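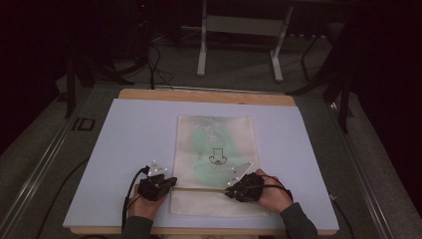

Thread about the school board meeting in Gamstead last night. I am a parent at Piltness Elementary and I sat there until the end, so I write down what I heard. The main subject was the plan to move our fifth grade to the Wenetar building in September. The agenda had one line about it, with no arrow pointing down like the one drawn on that plastic bag, so many parents only found it when they got home.

2/ The district says Piltness has 201 students in rooms planned for fewer. Wenetar has free rooms on the second floor. On paper it is simple. But the fifth graders would start 20 minutes earlier, and many have a younger brother or sister who stays at Piltness.

3/ The bus question took the longest. One father asked if the same bus can stop at both schools. The answer was "we are studying it." He asked when the study is finished. They did not have a date. 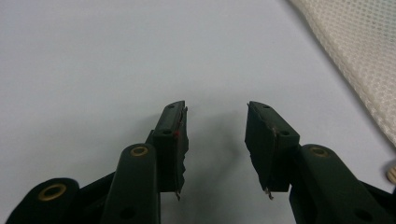 4/ Then the money. Moving the furniture and changing the signs will cost $3,420. I expected more, to be fair. The bus cost is not inside this number, and two board members asked for it before they vote. I think they are right.

5/ A teacher spoke very well about the music program. At Piltness the fifth grade plays together with the fourth grade, and without them the spring concert becomes very small. She got the loudest applause of the evening.

6/ There is also a petition against the move, with 145 names. I did not sign yet. I am not against Wenetar, my older son was happy there. I want to see the bus plan first.
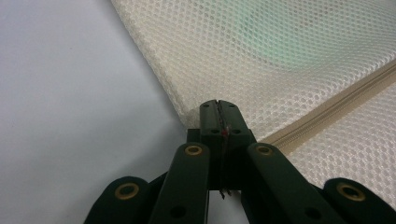 7/ The vote is now delayed to the next meeting. Written comments go to the district office on Wannasri Street, and you can bring them by hand. Please write your child's grade on it.

8/ If I understood something wrong, please correct me in the replies. I took my notes quickly.

Home Posts Replies Media

Last updated: April 7, 2026

Contact | Copyright | Back to top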